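Opening Doors in Simulation: An Interview With Aba Quansah

4 September 2025

Aba Quansah spent most of August in front of a screen, trying to get a two-armed robot through a door. The robot exists only in software. Her student team at the Nultamside engineering club is writing the control code for the Vumach household challenge, in which every entry is run in simulated homes before any team is allowed near hardware.

Quansah leads the door group. The club has 17 members this year, split between doors, drawers and navigation. She joined as a first-year student with no background in robotics.

"I knew some Python and I had built a line follower in high school," she said. "That was all. They gave me doors because the person who had doors graduated."

The challenge gives each team the same robot model and a set of furnished houses. The robot starts somewhere in one room and has to reach a target in another. If there is a door on the way, the software has to find the edge or the handle, work out which way it swings, and move it far enough to get the body through.

Quansah said the first part took less time than she expected. The second part took most of the summer.

"Finding the door is a vision problem, and there is a lot of code out there you can start from," she said. "Swing direction is harder. You can guess from the hinges if you see the hinges. A lot of the time you don't, so you push a little and watch what the joints tell you."

Her group keeps a log of every attempt. As of last week it had 1,223 entries, each with the house number, the starting position and a short note on how the run ended. She reads the failed ones first and sorts them by hand – a job she does not share, she said, after two people used different words for the same failure and the totals stopped making sense.
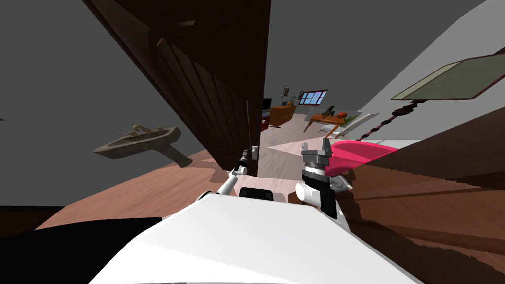

The simulated robot with its left gripper beside the latch plate of a partly open door.

House 7 is the one the group talks about most. Quansah said the rooms there are furnished more heavily than in the others, and the code that worked in the open houses did poorly when it was first tried in it.

"We had written everything as if the robot had the whole room to swing its elbow in," she said. "So we went back and made the arm plan around the furniture. It is slower now. I can live with slower."

She also changed how the two arms share the work. In the early version, both reached for the door and got in each other's way. In the current one, the left arm takes the door edge and the right arm waits until it is called. She got the idea from a workshop run by Ruiz-Ortega, a small automation firm that lets the club use its meeting room and sends an engineer over now and then to review code.

"He asked me which hand I open my own door with when I'm carrying groceries," she said. "I had to go home and check."

The club does its runs on a shared computer called Parico, which the members put together from donated parts. Jobs are queued overnight. Quansah would like a second machine, but said the club has other things to pay for first, including travel to the final.

Each team gets 3 scored runs at the final, in houses they have not seen. Quansah expects the door group to do well on plain interior doors and is less sure about anything with a spring closer.

"With a closer, the door pushes back, and our code thinks it has hit something," she said. "It lets go. Then the door shuts and it starts over."

She plans to work on that next. After the final she will hand the door group to a younger member and move to drawers, where the log is shorter – and, she said, nobody has sorted it yet.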